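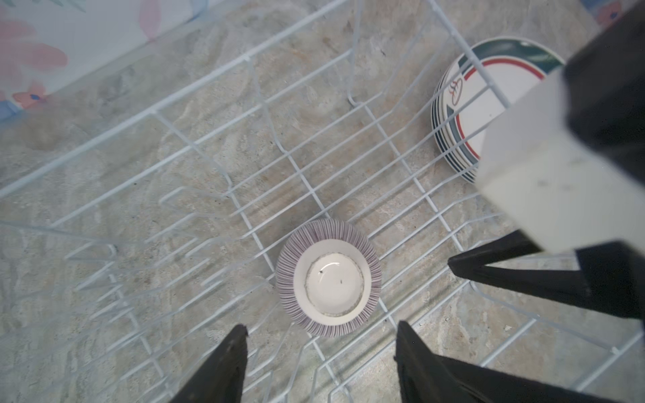
## 4.2 Vaciado del escurreplatos

**Figura 4.** Vista desde la muñeca: cuenco boca abajo entre los dedos de la pinza, platos en vertical detrás.

Tarea corta en apariencia: sacar la vajilla del escurridor y dejarla en el armario. Con Rodero hicimos 81 intentos, 17 completos sin ayuda. Lejos todavía de lo que pediría una cocina normal.

El cuenco (Fig. 4) obliga a elegir – borde o pie. El anillo del pie sobresale y es liso; el borde queda apoyado en la rejilla, con alambre por medio. Probamos las dos cosas. Por el borde mejor, aunque los dedos se enganchan en las varillas y hay que abortar.

Platos: otro problema. Apilados de canto e inclinados, el estimador de Tjoa confunde los filos y propone agarres de dos piezas a la vez. Berchtold y Liem reetiquetaron 1.593 recortes a mano; mejora algo, no lo sufiente.

Fallos agrupados en 4 tipos (ver 4.3). El mas frecuente, contacto con alambre antes del cierre. Pendiente repetir con otra rejilla, sin cambiar la pinza.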